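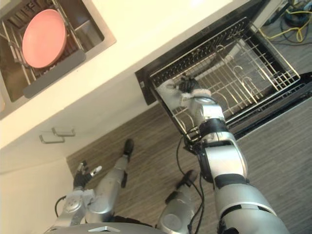

Pink plate on the sink rack, lower dishwasher rack pulled out.

1/ Notes on drying racks that sit inside the sink. I've used one for 8 months in the Flavomcombe flat and have some opinions on drainage.

2/ Wire pitch matters more than overall size. If the gaps are wider than a plate rim is thick, the plate leans until it's nearly flat, and water pools on the upper face.

3/ Flat is fine for a 26 cm plate if it's going straight into the dishwasher. It's bad for drying. Mine took more than 2 hours lying down on a humid day in July.

4/ Dishwasher tines solve this with fixed spacing. Load the lower rack from the back, plates facing the center. Curved tines hold a thin rim well and a thick stoneware one badly.

5/ Rack in the basin vs. rack on the counter: the basin wins on drips and loses on access. You can't fill a pot without lifting the whole thing out.

6/ Anel Mabaso asked about matte plates. They show cutlery marks sooner than glazed ones - a paste of baking soda and water takes most of it off. Rinse well.

7/ Open item: white countertop, hard water, scale line along the sink edge. Citric acid at 10 g per cup works for me on steel. Check what your counter is made of before letting it sit there.

8/ Next up is cutlery baskets.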